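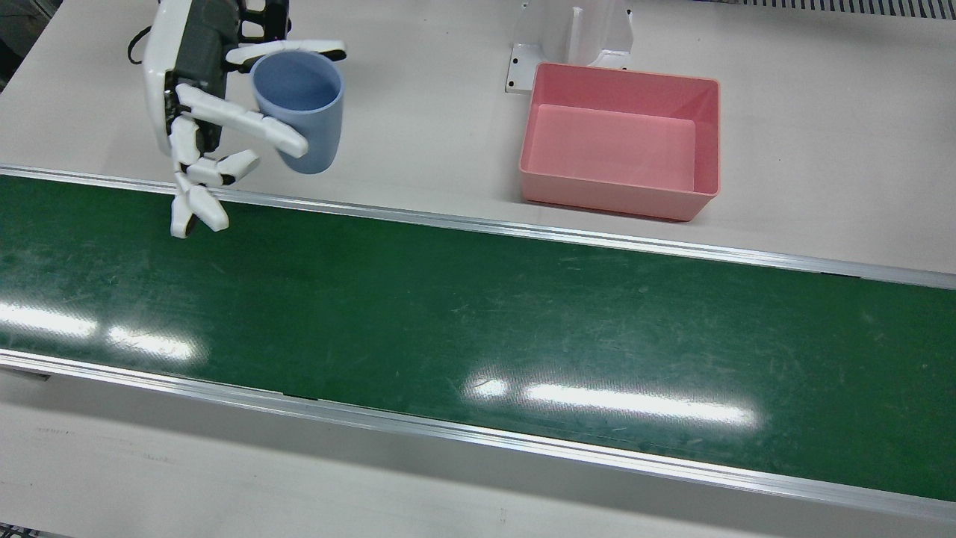 Figure 1. Light blue cup above the far edge of the belt, with the pink bin on the table behind it.

Cup Return Bench, Nullel Project
Student report, Carnasley campus
August 14, 2018

1. Background

The canteen in the Du Plessis building switched from paper cups to plastic tumblers in June. Over the first month 2,483 cups came back through the return window. Most were put down wherever there was room, and the dish room staff spent part of every shift gathering them up. We were asked to look at a small bench with a belt and a catch bin, and to recommend a layout that would fit the space beside the window. Washing and drying were outside our scope.

2. The bench

We set the belt up along a white tabletop at the Tolholm workshop. It has a dark green surface with a metal rail on each side. The belt was second-hand and has some scuffs, which we left alone. We wiped the surface before each session and checked that the rails were tight.

The bin is a shallow pink plastic tray with an open top and sloped sides. We had a deeper grey tub as well, but it was awkward to reach into and the cups jammed together at the bottom. The pink one also stands out against the white table, and that made it easier to spot when it had been knocked out of position.

3. Bin position

We tried the bin in front of the belt first. It was close to hand but took up the part of the table where people wanted to rest a tray, and it got bumped. Moving it to the back side cleared the front edge completely.

With the bin behind the belt, each cup has to be lifted over the rear rail. The lift is small, but the cup needs to clear both the rail and the front wall of the bin. We set the gap between rail and bin at 4 cm to start with. Cups occasionally dropped into the gap and rolled, so we pushed the bin up closer

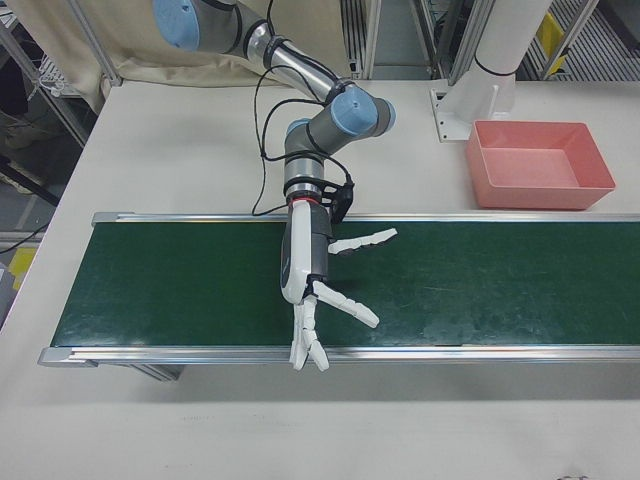
and left it there for the rest of the work. The table also has to extend far enough behind the belt to hold the whole bin. A narrower bench would save floor space at the canteen, but the bin would hang over the back edge.

4. Trials

Each run used 20 cups, and we did 200 placements in total. Cups went on the belt upright. We tried a few upside down — this is how some people leave them — and they travelled well enough but were harder to pick up by the rim.

The flared rim turned out to be useful for lifting. Tapered sides are less helpful, as a cup held low down tends to slip. We emptied the bin at the end of each run and put it back by eye. It drifted to one side over a session, and a marked outline on the table would fix this. 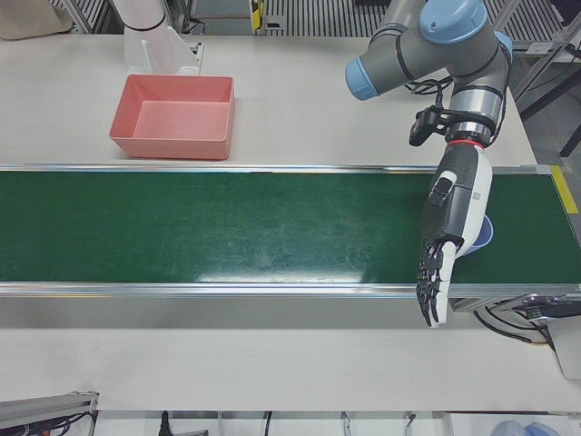
Figure 2. Bin left of centre behind the belt. Yellow tape marks the corner at the right-hand end.

5. Recommendations

Keep the bin at the back, close to the rail. Mark its outline on the tabletop. Put tape on any exposed corner of the belt frame, especially on the side where people walk past. A second bin of the same size should be kept under the bench so that a full one can be swapped out straight away.

We did not test saucers or cutlery. The canteen has asked about both, and they would need a separate tray.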